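Breltent gripper kit - good hands, bad stop
Reviewed 15/07/2025
Rating: 3 out of 5

I bought this kit in October for cloth work on our small arm, and it has done 600 picks since then. The grip is soft and the wrist camera was easy to set up. I would be happy, but there is one fault I must report.

At pick 500 the fingers closed on a fold and did not open again. I pressed the stop in the Danotell software and the arm continued to pull for 3 seconds. My hand was near. I had to cut the power at the wall.
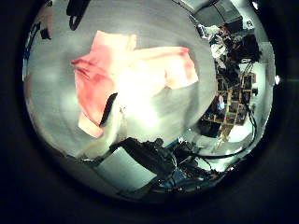 Wrist camera view, pink cloth on the gray table.

Povico, the seller, sent new firmware after two emails. The fingers now open on stop, but the delay is still there sometimes. The manual does not mention it.

For the price of 1345 dollars I expected a real stop button in the box. Please buy one separately - and keep your fingers away until the arm is fully still.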